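The rulebook for teaching a robot to dust

I have a soft spot for a good rulebook. My first job was in a cannery with 34 laminated safety cards on the lunchroom wall, and I could probably still recite half of them. So when Catherine Munro offered to send me the house rules at Cletine, where people spend their days in sensor gloves so that robots might one day do the tidying, I said yes before she'd finished her sentence.

The document is called the Filham Practice Notes (after the street the office used to be on) and it's 18 pages long. I read it on the train, with a highlighter, like a total nerd!
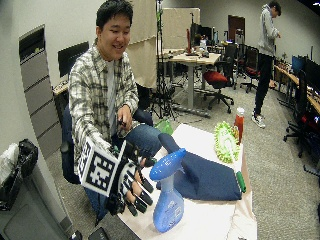

Photo: Marjorie Furnival

Rule one is about the marker on the back of the glove, that square with the blocky black-and-white pattern. The cameras need to see it, so you learn to move with your knuckles politely on show. No flipping your hand over to scratch your chin. If the marker is hidden for more than 2 seconds, the take is flagged and somebody has to go through it by eye.

Then there's the cable. The Notes give it a whole page, and I reckon it's the best page in there. Leave slack at the wrist, keep the cable clear of the chair wheels, and never stand up until you've said "standing" out loud. I tried on a glove myself and forgot that last one straight away. Catherine was very nice about it.

The rule that surprised me covers ordinary stuff: spray bottles, folded cloths, sauce bottles, a fluffy green duster. You'd think a tidy table would be the goal, but the Notes want things left the way a household leaves them. Cloths can be bunched. Bottles can stand at the back where they're a bit awkward to get at. What you can't do is fix something halfway through a take because it's bugging you. (I'd be hopeless. I straighten other people's tea towels.)

Speed gets its own section too. Work at the pace you'd use at home, with a break every 5 takes, gloves off and hands flat on the desk. The breaks went in last September, after a run of sore thumbs - and they aren't optional, even if you feel fine.
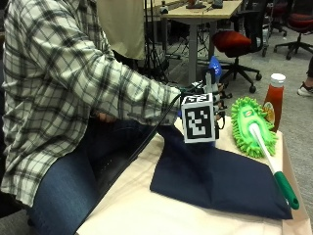 Wragg, on reading a draft of this, wrote back that the breaks are the easy part and that consistency between sites is where good practice tends to come unstuck. Two rooms can follow the same page and still disagree on what counts as a finished wipe, and until someone writes that down, you're comparing one person's clean with another's.

Fair point, and the Notes are thin there. "Complete the task to a reasonable standard" is all they say, which in my house would start an argument. Catherine tells me the next version will have worked cases, drawn up with the crew at Eltholm, including what to do when you drop something. At present you pick it up and keep going. I like that one, and I hope it survives the edit.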